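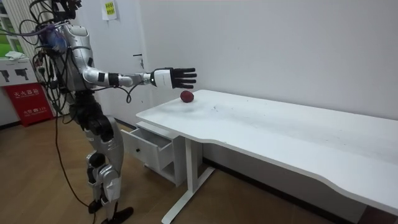 The long white desk, faint scuffs and all.

Usetmont Room: Frequently Asked Questions
Updated Friday, February 14, 2025

Does the room come furnished?
Yes, if your idea of furnished is a desk and a nightstand. People with a sofa in mind should try our Farahani rooms, which have sofas and very little floor.

Is everything really white?
The desk is white, the nightstand is white, the wall behind it is white. The floor is wood, laid in a pattern that hides crumbs far better than the desk does.

How do I clean the desk?
Soft cloth, warm water, a drop of dish soap. The gray specks that don't come off with that are now part of the desk, and you won't be charged for them. Please don't go after them with a scouring pad. Bijan Nazari tried this in March and we still talk about it at meetings.

Can I eat at the desk?
Please do. Use a plate for anything that drips or stains, and note that dark fruit on a white surface is a gamble you take with your own deposit ($80).

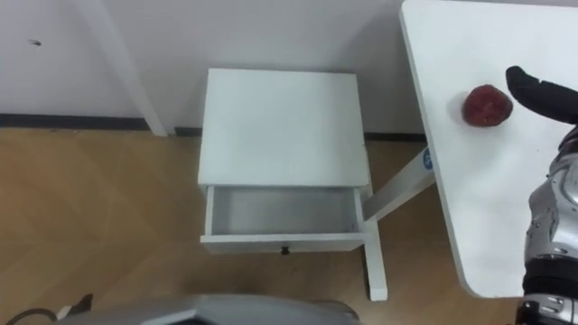
The nightstand, drawer partway out.

How much fits in the drawer?
It's shallow. A paperback, a charger, glasses, the pills you mean to take. A hardcover goes on top. If the drawer sticks, push it all the way in and start again – pulling harder on the knob gets you a knob.

Can I move the nightstand?
Anywhere you like. Lift it by the sides, under the top, and don't drag it across the wood. It likes to end up by the desk, and most guests put it back there after a night of stubbing a toe on it elsewhere.

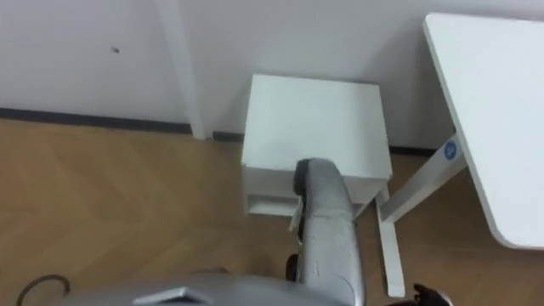

Can I get a second nightstand?
Usually. Email Wing-sze Chung with 2 days' notice and she'll see what's in storage. It may not match. We consider a different white a feature.

What about the small dark mark on the wall?
We know about it. It was there before Hukance took over the building, and it's on the move-in sheet, item 12. You don't need to send a photo, though 28 of you have.

Can I hang things on the wall?
No nails, no screws. Removable hooks are fine if you remove them.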